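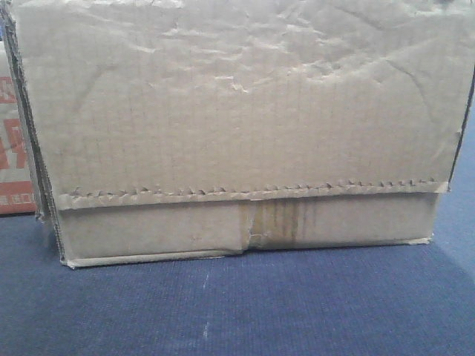

Looking after the books on your history shelf

Social history is such a fun thing to collect! Once you get hooked on the lives of ordinary people in old cities (who rented which room, what the cafes were like, how neighbors got along) you end up with university press paperbacks, thin pamphlets, conference papers and the odd library discard, and they all need slightly different care. My own shelf covers nineteenth-century city life, mostly lodging houses and street trades, and it has grown to over 40 titles. These are the habits that have stuck.

Dusting
Hold the book shut tight and brush the top edge away from the spine. A soft, clean paintbrush 2 inches wide is perfect. Do the shelf itself while the books are off it, and let it dry fully if you used a damp cloth.

Library stickers
Leave them on if you can stand it – I love seeing where a book has been, and one of mine still has its Prasthorpe reading room label. If a sticker on a glossy cover has to go, warm it gently with a hair dryer on low and peel slowly from one corner. Don't try this on cloth or old paper.

Musty paperbacks
Stand the book open in a lidded plastic tub with a small dish of baking soda beside it, never touching the pages. Check after 3 days and give it longer if it still smells. Anything with fuzzy mold stays in its own sealed bag, well away from the others.

Pamphlets and offprints
Slip each one into an acid-free folder and stand the folders upright with a piece of stiff card behind them so they don't slump. Rusty staples can be eased open from the back with a thin, blunt knife. Take your time with this one!

Notes
Pencil only, and lightly. For anything longer I use a slip of plain paper with the page number at the top – sticky notes leave glue behind, and they pull the print off some cheap papers.

Packing for a move
Use small boxes. I keep mine under 28 pounds each and my back is very grateful. Lay big books flat at the bottom, stand the rest spine down or upright, and fill the gaps with plain crumpled paper (newsprint rubs off on pale covers). When I moved to Podmont in May I wrote the subject on two sides of every box, and finding my Paris books that first evening was a joy.

Last updated 2024-07-01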